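Flustwood to start curbside pickup of old cloth in fall

May 27, 2024

Households in Flustwood will be able to put out worn clothes, sheets, towels and rags with their regular recycling starting this fall, under a plan the town council approved in a unanimous vote. The service will cover every street that already has curbside recycling, including the Salgado neighborhood, which was left out of the trial.

Residents will get a roll of orange bags in the mail with their next water bill. Filled bags go on top of the blue cart on the second pickup of each month. There is no extra charge for the first year. After that, the town expects to add a small fee to the quarterly trash bill, though the amount has not been set.

The plan follows a trial that began in March on the north side of town, where 829 households were given bags and asked to use them for anything made of fabric. The town's public works department said over 25 percent of them put out at least one bag in the first month. Old bedding made up the largest share by weight, followed by T-shirts and children's clothes.
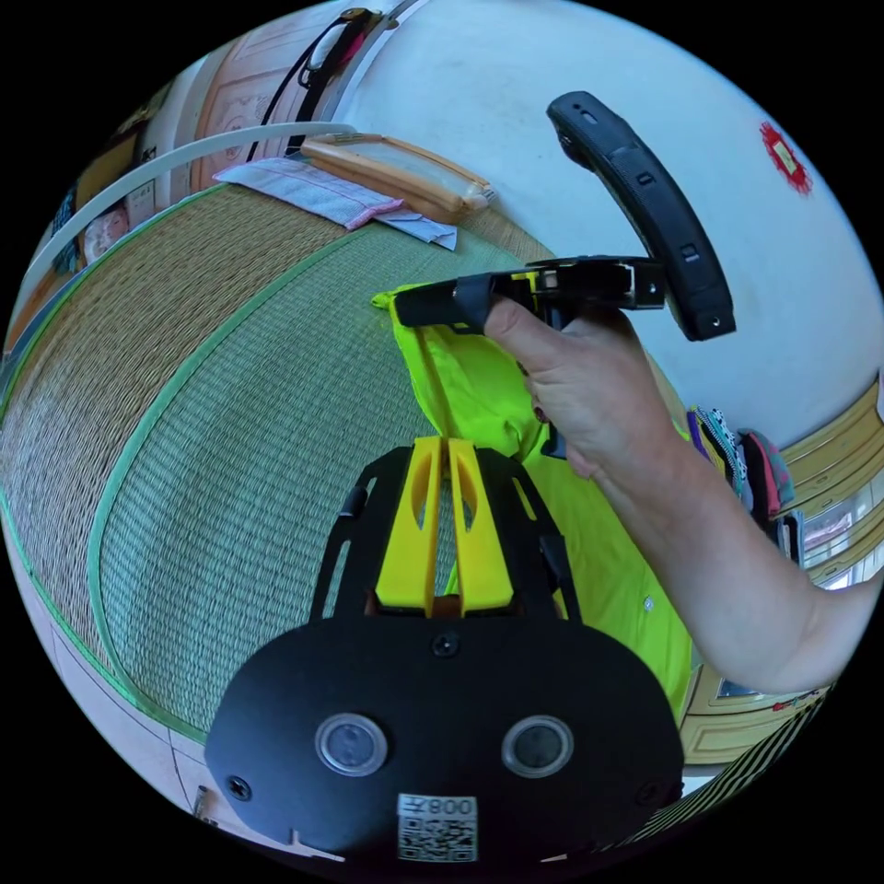

Bright green cloth. Household fabric of any color can go in the bags if it is clean and dry.

Until now, the only options in town were the drop box behind the library and the thrift stores on Main Street, which take only items they can sell. Stained or torn cloth usually went in the trash. A waste study the town paid for last year found that fabric was the fastest growing part of what it sends to the landfill, and that most of it came from homes.

The bags will be picked up by Borkero, the hauling company that holds the town's recycling contract. Borkero will drive them to a sorting building in Lolen, where the contents are split into piles. Wearable clothing is sold in bulk to secondhand dealers. Cotton that is too worn to wear is cut into wiping rags for repair shops and printers. Most of what is left is shredded and used as filling for furniture and moving blankets.

A small amount still ends up in the trash. The sorting building in Lolen cannot take anything wet, moldy or soaked in oil or paint, and one damp bag can spoil the ones packed next to it. During the trial, bags put out in heavy rain were the most common problem. The town has since switched to a thicker bag with a drawstring and is asking people to hold their bags back a month if a storm is expected.

The list of accepted items is fairly long. Clothing, belts, hats, curtains, tablecloths, blankets, pillowcases and cloth shopping bags can all go in. Shoes are accepted if they are tied or taped together in pairs. Single socks are fine. Buttons and zippers do not need to be removed.

Pillows, comforters, rugs, carpet padding and mattress covers are not accepted. Neither are electric blankets, even with the cord cut off. Uniforms with badges or company names can be included, but the department suggests cutting those off first.

Sewing scraps were a gray area during the trial. The first printed list said no, while the website said yes, and some bags were left at the curb with a tag on them. The department now says scraps bigger than a hand are welcome – smaller pieces should go in the trash, as they get caught in the sorting belts. 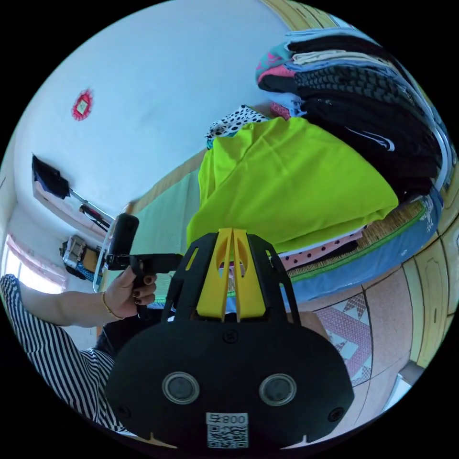

On the town's comment page, one resident wrote that the pickup should run twice a month, at least in spring, when people clear out closets and there is no room in a small apartment to keep full bags for weeks. The same comment asked whether renters in buildings with shared dumpsters would be included at all.

The answer to the second question is not settled. Apartment buildings with more than six units use private haulers in Flustwood and are not part of the town contract. The plan sets aside money for 115 collection bins that could be placed at those buildings, but owners have to request one and agree to keep it clear of trash. Request forms will be posted on the public works page in the summer.

As for a second pickup each month, the department said it will look at the numbers after the first six months. Adding one would require a change to the Borkero contract, which runs for another three years.

Thrift stores had raised concerns that the bags would cut into donations. The department said it met with store managers before the vote and agreed to print a note on every bag asking people to donate good clothing first. The stores reported no clear drop during the trial, although spring is their busiest season and a fair comparison may take longer.

Some residents at the council meeting asked about the cost. The program is expected to run at a small loss in its first year, with the bags and mailing as the main expenses. The town will receive a share of what the sorted cloth sells for, but prices move up and down a good deal, and the budget assumes a low one. A state waste grant covers the bins.

Others wanted to know what would happen to the drop box behind the library. It will stay where it is for now. People who live outside the town limits can keep using it, and it will be emptied on the same schedule as before.

The council also agreed to hold two mending sessions at the community center before the service starts. The sessions will cover basic repairs such as patching a knee, sewing on a button and closing a seam. Basic supplies will be provided, and people may bring up to three items each. Sign-up opens with the summer recreation program – past sessions filled within a few days.

Bags lost in the mail or used up early can be replaced for free at the front desk of town hall during business hours. Regular trash bags will not be picked up, even if they are labeled. A printed list of accepted items will come with the first roll in English and Spanish, and a large-print copy is available on request.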